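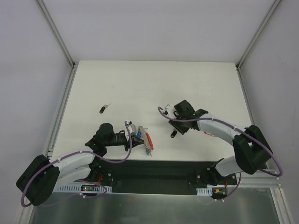

Vatov 双臂工位,固定相机画面

工单标题:交接类示范样本中,腕部相机与关节状态错位,导入校验成批退回
产品:Rernano 采集端,Vinberg 导入校验器
提交方:Vatov 数据采集组
提交日期:2023年6月3日
优先级:高(阻塞训练集导出)
状态:已解决,遗留项见末尾

问题描述

双臂交接任务的示范样本在导入 Vinberg 时被校验器退回。本批共 2349 条,退回 133 条,报错均为同一类:

SYNC_CHECK_FAILED: gripper_state / wrist_cam out of tolerance

退回的样本在采集端本地回放时没有报错,视频完整,关节曲线连续,夹爪开合曲线也没有跳变。单看任意一路数据都正常,叠在一起看,腕部画面里的夹爪动作晚于关节记录。固定相机与关节记录之间没有这个现象。

影响

策略网络的输入是腕部图像、固定相机图像加关节位置,输出是下一段动作。交接任务里,放手与接手的先后关系全靠腕部图像区分,图像一旦滞后,模型学到的是“对侧尚未夹住时即可松开”。上一版模型在验证时多次提前松爪,当时归因于示范质量,现在看需要重新判断。

已通过校验的样本是否也带有较小的错位,提交时不确定,这一点请支持方一并确认。

环境

工位:双臂,基座共用台面前沿的安装板,台面与围壁为浅色。
操作方式:主从遥操作,操作员两手各控制一臂。
相机:固定相机一台,左右腕部相机各一台,经同一台集线器接入采集主机。
采集端:Rernano,去年 11 月之后未升级。
校验器:Vinberg,本月起启用严格同步检查。
任务:从台面拾取小件,在两臂之间交接,再放回指定位置。

物件清单由采集组自定,包括黑色圆柱形小件和带彩色附件的不规则小件。后者外形不对称,抓取位置变化大,是这一批刻意增加的类型。

复现步骤

1. 启动采集端,载入交接任务模板,打开全部相机。
2. 录制一条示范,其中至少包含一次完整交接。
3. 保存,导出为 Vinberg 格式。
4. 运行校验器,启用严格同步检查。
5. 查看报告中的 gripper_state 与 wrist_cam 两列。

并非每次都能复现。连续录制时间越长,出现的比例越高。采集端重启之后录的前几条通常正常。

支持回复(一)

已收到。请补充以下信息:

被退回样本是否集中在某一侧腕部相机;
录制时预览窗口是否全部打开;
采集主机时钟是否启用自动校时;
任意一条退回样本的原始目录,包括未转码的图像与 capture.log。

在确认之前,请勿使用导出工具里的“自动对齐”选项。该选项按首帧对齐,对整段固定偏移有效,对录制途中出现的偏移无效,而且会覆盖原始时间戳。

提交方回复

左右两侧都有,右侧稍多,没有明显倾向。
预览窗口全部打开,操作员需要看腕部画面才能完成交接。
自动校时已启用。
原始目录已上传至 Yeh 存储区,路径见工单内部字段。

“自动对齐”没有在这一批上用过。更早的批次有人用过,具体范围正在查。

补充一点:capture.log 中有如下片段,出现位置与错位开始的位置接近。

[warn] wrist_r: preview queue depth exceeded, holding frame
[warn] wrist_r: stamp source = dequeue
[info] state: ok
[warn] wrist_l: preview queue depth exceeded, holding frame

支持回复(二)

日志中的 stamp source = dequeue 是主要线索。正常情况下时间戳应取自图像到达主机的时刻(arrival)。当预览队列积压时,这一版采集端会切换到出队时刻打戳,图像在队列里停留多久,时间戳就晚多久。关节状态不经过预览队列,所以不受影响。固定相机单独走一条线程,也不受影响,与贵方观察一致。

为确认偏移量,需要在画面里找到一个能与关节记录对应的接触时刻。请从退回样本中选一条交接过程清楚的,逐帧标出对侧夹爪开始接触物件的那一帧,同时给出同一时刻的夹爪位置读数。

提交方回复

偏移量的标注选在交接段进行,左右两路分别做,标注人与录制操作员不是同一组。

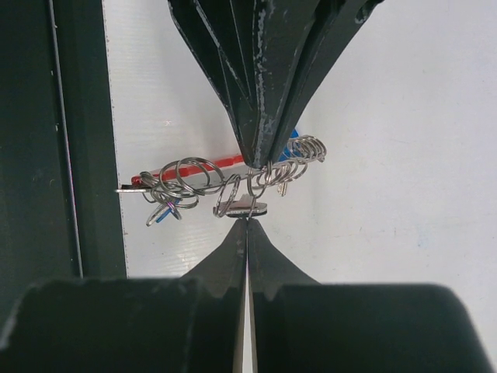
接触时刻的判定规则先统一,否则不同标注人会差出好几帧。环串类物件比较麻烦:金属环之间可以互相滑动,某一个环被碰到时整串未必跟着动,用“物件开始位移”作为判据不稳定。改为看夹爪尖端与物件轮廓是否相接。上方夹爪的尖端已经落在环串中部,下方两指几乎合拢,指尖正对银色吊牌,这类帧归为“已接触”,接触起点须逐帧往前找。红色条和蓝色小件不作为参考点,它们被环遮挡,换一个抓取姿态就不一定看得到。两指之间的细缝可以用来对照本侧夹爪的开度读数,比看对侧更可靠,因为本侧夹爪在腕部画面中的位置基本固定。

按上述规则标注后,偏移结果如下:

重启后首批录制的样本:无偏移。
首次出现 queue depth exceeded 之后:腕部画面落后关节记录 4 帧。
关闭预览后继续录制:偏移消失,但操作员无法依靠腕部画面完成交接,不能作为长期方案。

同一条样本内偏移不是恒定的。告警出现前为零,告警出现后跳到上述数值并保持,队列清空后恢复。因此首帧对齐确实没有意义。

另外记录一个干扰项。夹爪表面有磨损和掉漆,划痕在光照变化时亮度跳动,最初尝试用帧间差分自动找接触时刻,磨损处会产生误检。浅色背景板上的污迹也有影响,程度较轻。自动方法已放弃,改回人工标注。

支持回复(三)

结论可以确认:

原因一,采集端预览队列与记录队列共用缓冲区,预览跟不上时,记录线程被迫等待。
原因二,等待期间时间戳来源从 arrival 切换为 dequeue,且只写入告警,不标记到样本元数据。
原因三,旧版校验只比较首尾两处,中途的偏移不会被发现。严格同步检查启用后才暴露。

自动校时与本问题无关,排查期间无需改动。

临时处理办法,现有版本即可执行:

1. 关闭采集端。
2. 打开工位配置文件,找到 camera 段。
3. 将 shared_buffer 改为 false。
4. 将 stamp_source 由 auto 改为 arrival。
5. 将 preview_policy 改为 drop_oldest。
6. 保存后重启采集端,确认启动日志中两台腕部相机均打印 stamp source = arrival。
7. 录制一条包含交接的测试样本,导入校验器。

改完之后,预览画面在负载高时会丢帧,操作员可能感到轻微卡顿。记录的图像不丢。若 shared_buffer 一项不存在,说明配置文件来自更早的模板,需要手工加在 camera 段第一行,缩进与同级项一致。

提交方回复

已按步骤修改。启动日志正确。连续录制一个班次,没有再出现 dequeue 字样,新样本全部通过校验。

操作员反馈预览偶有停顿,主要在两臂同时靠近物件的时候。对交接动作的影响可以接受。操作说明里加了一条:预览停顿时两臂保持不动,等画面恢复再松爪。这样会使部分示范中间多出静止段,训练前需要裁掉,裁剪阈值沿用原来拾取任务的设置。

剩下的问题是已退回样本如何处理。重新录制的成本不低,环串类物件每次落到台面上的形态都不同,原有的姿态分布很难重现。

支持回复(四)

原始目录中如果保留了 capture.log 和驱动层的到达记录(文件名为 arrival.bin),可以离线重建时间戳。工具为 Rernano 附带的 restamp,用法如下:

restamp --session <目录> --source arrival --dry-run

先加 --dry-run 查看报告,确认每一路相机都有对应的到达记录,再去掉该参数正式写入。restamp 会在原目录旁新建副本,不改动原文件。

以下几种情况不能重建:

arrival.bin 缺失或长度与图像数不一致;
样本录制途中发生过采集端异常退出;
曾经用“自动对齐”导出并覆盖过原目录。

不建议用前后样本的偏移量去推算缺失的部分。队列积压的起止时刻与主机当时的负载有关,不同样本之间没有可借用的规律。

提交方回复

对退回样本全部跑了 --dry-run。其中 47 条缺少可用的到达记录,按上述条件不能重建,已从训练集中剔除,原始文件保留在 Yeh 存储区,标签改为 unsynced。其余样本完成重建,再次导入时通过严格同步检查。

抽查重建后的样本,交接段中对侧夹爪的接触帧与关节记录对得上,本侧指缝与开度读数也对得上。抽查仍由人工完成,判定规则同前。

已通过校验的样本也用 restamp 做了一遍只读检查,没有发现 dequeue 时间戳。提交时的疑问可以关闭。

更早批次中用过“自动对齐”的部分已经查到,属于单臂拾取任务,录制时未开腕部预览,日志中没有队列告警。暂不处理,只在数据说明里注明。

关于模型提前松爪

用重建后的数据重新训练了一版,其他设置不变。验证时提前松爪的现象减少,但没有完全消失。残余的几例集中在环串类物件:接手一侧只夹住单个环,夹爪电流已经上升,整串的重量还在另一侧。这属于示范中抓取位置选择的问题,与时间戳无关,不在本工单范围内,另行记录。

采集规范相应改动如下,供其他工位参考:

交接前,接手一侧的两指须夹在物件主体上,避免夹吊牌或末端附件。
放手前保持短暂停留,使腕部画面中有足够的“双侧夹持”帧。
每个班次开始时核对一次启动日志中的时间戳来源。
每次更换相机或集线器后,录制一条测试样本并导入校验器,通过后再开始正式采集。
arrival.bin 与 capture.log 随样本一同归档,清理磁盘时不得单独删除。

最后一条是这次教训较大的地方。缺少到达记录的样本里,多数是清理脚本按扩展名删掉了 .bin 文件。脚本已修改,排除 arrival.bin。

支持回复(五)

采集端的修复已进入下一个维护版本,改动包括:

预览与记录默认使用独立缓冲区;
时间戳来源固定为 arrival,取不到时直接判该帧无效;
时间戳来源写入样本元数据,校验器可直接读取;
“自动对齐”改为输出到新目录,不再覆盖。

升级之后,配置文件中手工添加的 shared_buffer 可以保留,不冲突。preview_policy 请自行决定是否改回默认值。独立缓冲区会增加内存占用,主机内存紧张的工位建议先在测试机上确认。

遗留项

restamp 对左右腕部相机编号互换过的目录会报 camera id mismatch,目前需要手工改映射表。已另开工单。
校验报告只给出是否通过,没有给出偏移开始的帧号,定位时仍要翻 capture.log。已提需求,未排期。
静止段裁剪阈值在交接任务上偏紧,有时会把放手前的停留一并裁掉。由 Vatov 采集组调整后在本工单下补充数值。

工单关闭后如需重新打开,请附新的 capture.log 和校验报告原文,不要只贴截图。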